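Pandness Folding Quran Stand, Reading Height
Item 116

The Pandness stand holds a full-size copy of the Quran open at a comfortable angle for a reader seated on the floor. It folds flat for storage and is supplied with a cotton cover.

Width when open: 12 inches
Height when open: 19 inches
Suitable for: mosques, study circles and home use

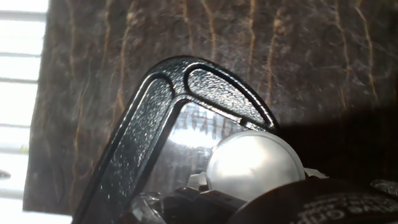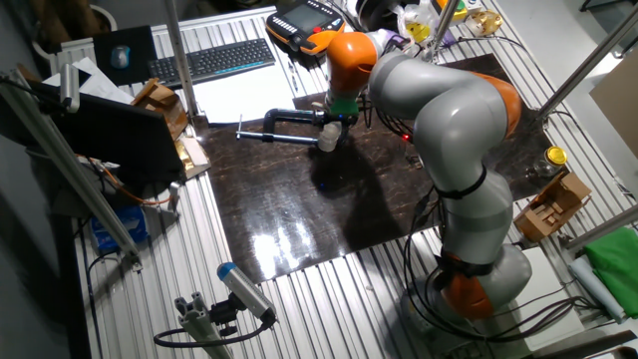
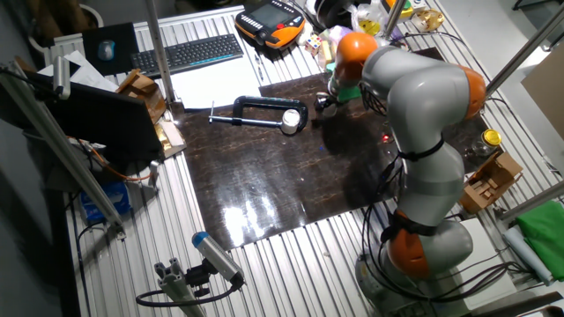
Dark brown board surface, three views.

Mosques and schools ordering 12 or more stands may request the institutional rate. Orders are shipped from our Gurden office. Please do not place the stand in direct sunlight or clean it with alcohol.

Inquiries about bulk orders should be addressed to Sofia Frade, Figueiredo Religious Supplies. Prices are valid through June.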